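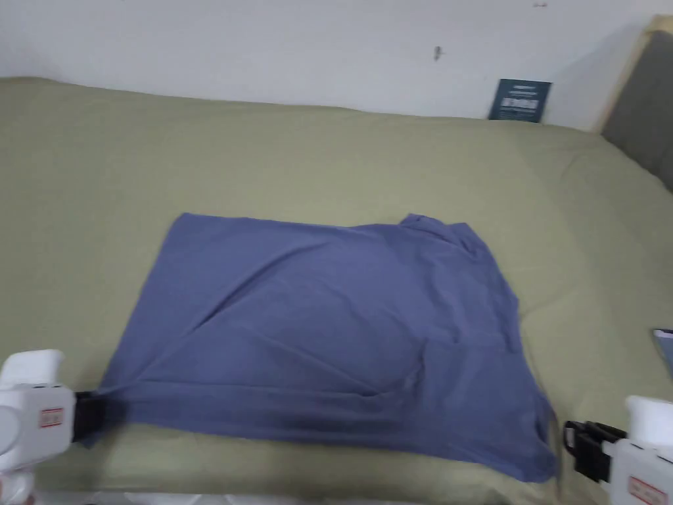 Kavanagh laundry law promises lower bills, but the math is thin

Landlords in Kavanagh will have to put a shared washer and dryer in any building with nine or more apartments under a rule the city council passed in September. Supporters say it will save renters $30 a month. Where that number comes from is less clear.

Council member Telmo Lozano, who wrote the rule, pointed to a survey by the consulting firm Plernitier. The survey reached 1,196 renters, and the savings figure rests on what they guessed they spend at laundromats. It did not ask for receipts. It also assumed the new machines would be free to use, though nothing in the rule says they have to be.

"If my landlord buys a dryer, I know who pays for the dryer," said Orathai Onsri, who rents on the east side and spoke against the plan. She said her last building charged more per load than the laundromat on the corner.

Lozano called that "a worst case" and said prices could be looked at later. He gave no date.

Owners get two years to comply, and older buildings can ask for a waiver if the plumbing won't take it. The city has not said how many might qualify - a fairly large gap, given that roughly 80 percent of Kavanagh's rental buildings went up before the current plumbing code.

Nearby Batow passed a similar rule and dropped it after one winter.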